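Interior Finishes, Unit 5
Preparing and painting plastered walls
Handout, revised 11/16/20

Read this before the practical. The Unit 4 notes on plaster and plasterboard still apply and are not repeated. Bring your own filling knife and a pencil.

1. New plaster

Fresh plaster goes on dark and dries to a pale, even colour. Do not paint while there are dark patches. Drying time depends on the thickness of the coat, the weather and how much air moves through the room. Heating a closed room hard is a common mistake: the surface dries first and may crack.

The first coat on bare plaster is a mist coat, meaning ordinary matt emulsion thinned with water. Follow the tin for the amount. Vinyl silk should not be used for this coat. It forms a skin on the surface, and later coats can peel away with it.

2. Old paint

Wash the wall with sugar soap, rinse and leave to dry. Scrape off anything loose and feather the edges with fine paper. If the old surface powders when rubbed with a dark cloth, it needs a stabilising primer.

Paint in older buildings may contain lead. Do not dry sand it. Use a test kit first and ask a tutor what to do if the result is positive.

3. Filling

Fine cracks should be opened slightly with the corner of a scraper, brushed out and dampened. Fill a little proud of the surface and sand back when hard. Deep holes are filled in layers. Spot prime the filler before the top coats or it will show as dull patches.

Use caulk where two materials meet and some movement is expected, for example between a skirting board and the wall. Caulk does not sand, so smooth it with a damp finger as you go.

4. Working out quantities

Multiply the length of the walls by the height, take away doors and large windows, and divide by the coverage given on the tin. Then multiply by the number of coats.

Worked case: the stairwells at the Obradović building have 490 square metres of wall. The specification calls for Solla matt, and we are using a coverage of 10 square metres per litre. One coat needs 49 litres and two coats need 98. Buy it all from one batch, or mix the tins together in a large bucket before starting.

5. Corners and edges

Cut in before rolling, and do one wall at a time so that the cut edge is still wet when the roller reaches it. At an internal corner, take the brush into the angle and draw it down in one long stroke. Too much paint in the angle will run, and it may crack as it dries.

A single colour on both sides of a corner still looks like two shades, as each face catches the light differently. Judge the finish by texture and cover – not by shade.

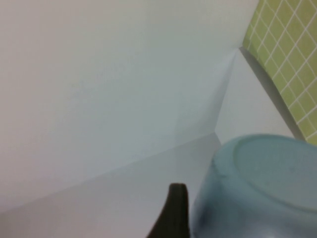 Fig. 1. White surfaces meeting at a corner, with green tiling alongside.

Where paint meets tile, wipe the tile edge clean and press low-tack tape down firmly. Pull the tape off slowly at an angle while the last coat is still soft.

6. For the practical

Each bay is to be filled, sanded, primed and given two coats. Marks are given for preparation as well as finish. Wash brushes and rollers at the trade sink and return unused paint to the store with the lid tapped down.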